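Ticket 1134: Wardrobe inventory lists donated items as still stored
Product: Elum home inventory, Okstead edition
Opened by: Anisa Chin
Status: Resolved

Reported fault
Client account "Bunting" has completed a full clear-out of two wardrobes and a box room. 287 items were tagged Donate and the batch was closed. The storage summary still shows 715 items, the same total as before the clear-out. Printed shelf labels also carry the old counts.

Steps tried by reporter
Signed out and back in. No change.
Rebuilt the summary from the Rooms page. No change.
Retagged one coat from Donate to Keep and back again. Total dropped to 714.

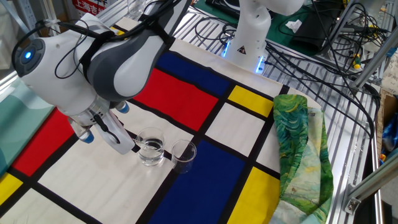 Support notes
The third step narrows it down. Retagging a single item forces a recount of that item only, so the tag itself is valid. The batch close did not pass the change to the storage total.

Batch log checked. The batch stopped at a container named "Winter / spare". The forward slash is read as a folder break when a batch is closed. Same cause as the Hukavik import fault in June.

Fix
1. Rename the container without the slash.
2. Reopen the batch and close it again.
3. Run Recount on each room.
4. Reprint labels for the affected shelves.

Result
Total now 428. 26 labels reprinted. Reporter confirms the counts match. Slash to be blocked in container names in the next release.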